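Keeping a white table white

My kitchen table came from a clearance corner in Denderance twelve years ago, and everybody told me I'd regret the color. I don't! But a matte white top does show every tea ring and pencil smudge, so I've picked up a few habits along the way.

Everyday wiping

Warm water, one small drop of dish soap, and a cloth you've wrung out hard. Go with the long side of the table and then dry it with a second cloth - the drying is what gets rid of streaks. My neighbor Annelore Heitmann uses an old cotton pillowcase cut into squares and I've copied her ever since.

Skip the scouring powder. It will take off the stain, sure, but it also leaves a shiny patch in the matte finish, and you'll be looking at that patch every breakfast for the rest of your life (mine is by the window).
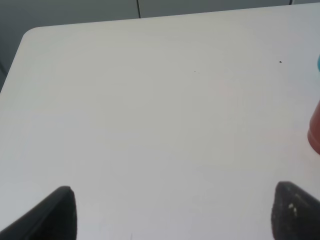
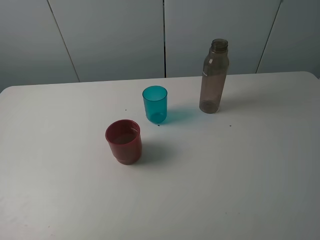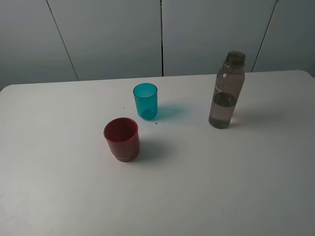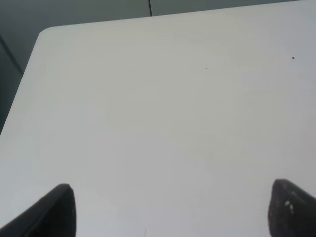 Matte white tabletops with rounded corners.

Stubborn stains

Coffee and tea: baking soda mixed with water to a loose paste, left on for 9 minutes while you do something else, then wiped off with a damp cloth. Don't rub.

Turmeric: oh, turmeric. Soap first, then the baking soda paste, then patience. A yellow mark I'd given up on in April had faded by summer, and I put that down to sunlight.

Ballpoint: a little rubbing alcohol on a cotton swab. Try it underneath the table first, and work from the outside of the mark in so you don't spread it.

Crumbs and grit

Brush before you wipe, always. Grit under a wet cloth makes fine scratches, and those go gray over time. I keep a soft 85-cent paintbrush in the cutlery drawer for this, and it gets into the gap where the extension leaf meets the top, too.

Hot pans go on a trivet, even for a second. Yuk-lan Kwan wrote to ask if a folded dish towel will do - it's fine for a mug, but I wouldn't trust it under a casserole.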